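4.3 Film thickness and moisture loss during storage

Cut herbs were stored in bags of two film grades, supplied by Kaltow and by Balico. Both grades are sold for the same use and carry the same nominal thickness on the label. Thickness was measured at the mouth, the middle and the base of each bag before filling, with the film held flat under a light load. Readings near the side seals were left out, as the seal itself distorts the film.

A total of 178 bags entered the trial. Bags with a visible pinhole or an incomplete seal were replaced before weighing and do not appear in the results. Each bag was filled with parsley from a single grower, closed with a twist tie, and placed on an open rack in the cold room. The rack positions were drawn by lot and changed at each weighing, so that no bag stayed close to the fan for the whole storage period. Weighing took place in the morning, before the cold room was opened for deliveries.

Moisture loss was taken as the drop in gross weight, corrected for the loss from empty control bags. Water that had condensed on the inner face of the film was counted as retained. This differs from the method of Þrastardóttir, in which condensate is wiped off and treated as lost, and our values should not be compared directly with that earlier series.

Loss rose steadily with storage time for both grades. The spread within a grade was larger than the difference between the two grade means, and most of it can be traced to the middle of the bag, where the blown film was thinnest. Thickness at the mouth was a poor guide to loss. Thickness at the base was slightly better, but it added little once the middle reading was known. We therefore used the middle reading alone in the model given in Section 5.

Folding had a separate effect. Bags that had been packed flat by the supplier lost less than bags delivered crumpled in bulk, at equal thickness. Sharp creases whiten the film and may open small paths for vapor, although we did not test this directly. The creased bags were also harder to close tightly, and the two causes cannot be separated with the present data. A further run at the Vemetti cold store, planned for May, will use heat-sealed bags only.

Figure 2. Creases and folds in a translucent blue plastic bag.
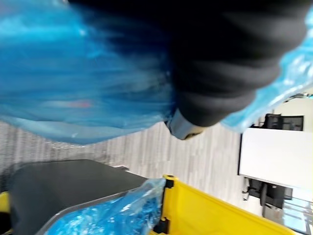 Sille Vigfúsdóttir remarks that counting condensate as retained will favor the less permeable film in any long trial, and asks that the corrected weights be given both ways in the final version, with the control bags listed separately.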